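The pillow fitter: Ehsan Khattak on getting the height right

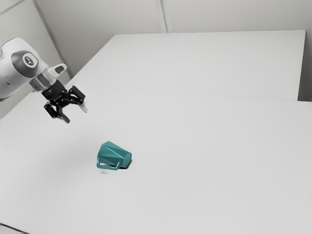

Starting out in beds

Ehsan Khattak has sold bedding for most of his working life, and for the past few years he has sold only pillows. His shop, Pavodero, is a single long room with two daybeds at the back and shelves up one wall. Customers book in or walk off the street, lie down for a while and go home with a pillow, or sometimes without one.

He began in a department store, on the bed floor, where pillows were stacked by the till.

"People would spend an hour and a half choosing a mattress and then pick up two pillows on the way out without looking at them," he says. "I did it myself. You'd ask if they wanted pillows with that, like chips."

What changed his mind was the returns. A couple would bring back a mattress after a month, saying it gave one of them a sore neck. The store would swap it for a firmer one and the neck would still be sore. Khattak started asking what they had under their heads at home.

"Nearly always it was something they'd had for years, folded over. Or they'd bought a very soft mattress and kept the same tall pillow. On a soft bed your shoulder goes down, so your head needs less under it. They'd changed one half and left the other."

He left the store and worked for a time at Prulport, a wholesaler that supplies hotels. He describes it as dull work that taught him a lot. Hotels buy by the hundred and want to know how long a pillow will keep its shape in the laundry, what it costs to refill and how many complaints it brings.

"I learned to unpick a seam and look inside. Before that I was reading the label, same as the customer."

What happens in a fitting

A fitting at Pavodero takes as long as it takes, but Khattak says most of the useful information comes in the first few minutes. He asks how the person falls asleep and how they wake up, which are often different. He asks what the mattress is and how old. Then he asks them to lie down the way they would at home.

"They lie on their back with their hands by their sides, like they're at the doctor's. So I go and put the kettle on. When I come back they've turned over and got a hand under the pillow, and now I can start."

For someone on their side, he looks for a level line from the back of the head down through the spine. A broad-shouldered person on a firm bed needs a good deal of height. A small person on a soft one may need hardly any. Back sleepers usually want something lower, with enough filling under the neck that the chin isn't pushed towards the chest. For people who sleep on their front he keeps a few very flat pillows, and he doesn't try to talk them out of it.

"They've been told off about it all their lives. I'm not a physio. If somebody has real pain, or numbness in the hands, I tell them to see their doctor first and come to me afterwards."

He uses the same few test pillows for every fitting. The one that gets used most is from a small maker called Bansal, and has a zip along one side so that filling can be taken out or put back. Once he has the height he looks for a finished pillow to match it.

Fillings

Asked which filling is best, Khattak says he gets the question every day and still has no short answer.

Down is light and warm and can be scrunched into any shape, but it doesn't hold a shape for long. Feather is firmer and cheaper, and needs a closely woven cover or the quills come through. A mixture of the two, with feather in the core and down around the outside, is what he sells most of to people who like a traditional pillow.

Wool he recommends to anyone who gets hot and damp at night. It packs down in the first weeks and then stays where it is, so he tells buyers to expect it to lose some height and fits them slightly high to allow for it.

Latex is springy and keeps its height for years. It is heavy, and some people can't stand the bounce. Memory foam is the one he has most arguments about.

"I don't dislike it. It suits people who don't move much. But it's sold as if it moulds to you perfectly, and it only moulds to where you were when it was warm. Roll over in a cold bedroom in the middle of the night and you're on a hard bit. Some people never notice. Some notice every single time."

Polyester hollowfibre makes up the cheaper end of his shelves. He is happy to sell it for spare rooms and for children, and to anyone who washes their pillows often.

"A cheap pillow at the right height is better than a dear one at the wrong height. I do say that to people, and then I watch them buy the dear one."

The ledger

Khattak keeps a handwritten record of every fitting: the sleeping position, the mattress, the height and what the customer bought. The latest entry when we spoke was number 1394. When someone comes back he finds the old page before they sit down.

Of those entries, 214 are people who returned to change their pillow. He allows one exchange on anything except down, provided the protector has been left on, and he goes through the exchanges to see where he went wrong.

"Too high. That's the usual one. People like a tall pillow in the shop, it feels generous. Then they sleep on it for a week. I've learned to go down a step from whatever they say is lovely."

The other common cause is a new mattress. Customers now get a card reminding them to bring their pillow back if they change the bed, and a few do.

The record has also changed what he stocks. He dropped a range called Kostar last year after seeing how many had come back. It was a shaped foam pillow with a dip in the middle and a raised edge. He thinks the shape was sound but it came in one size only.

"If the dip's in the wrong place for you, there's nothing I can do. I can't take a bit out."

Washing and wearing out

Much of the talk in the shop is about washing. Khattak's advice is to use a zipped protector under the pillowcase from the first night and wash that often, so the pillow itself seldom needs it. Hollowfibre can go in an ordinary machine. He washes down and feather two at a time to balance the drum, and dries them for far longer than seems necessary.

"It feels dry on the outside and the middle's still wet. Then you put it back on the bed and a week later it smells. Dry it, leave it, dry it again."

Latex and solid foam should not go in a machine at all. He sponges the surface and leaves them to air away from direct sun. Wool depends on how it was made, and he tells people to follow the label.

As for when to replace one, he doesn't hold with a fixed number of years. He folds the pillow in half and lets go. If a fibre pillow stays folded, it has had its day. With down he gives it a shake and holds it up by one end to see whether the filling drops into a lump. Foam that has gone crumbly at the corners should be thrown out.

Refills

From September, Pavodero will take in feather and down pillows for topping up, whether or not they were bought there. Khattak has done a few by hand for regular customers and says the sewing is slow but not difficult. Covers that have worn thin will be replaced, and he won't refill anything with a stain that has gone through to the filling.

He has three waiting already, in bags behind the counter, one of them from a woman who has had hers since she was married.

"She doesn't want it any different," he says. "She just wants it to be as high as it was. I've asked her to come in and lie down first, mind you. The mattress is new."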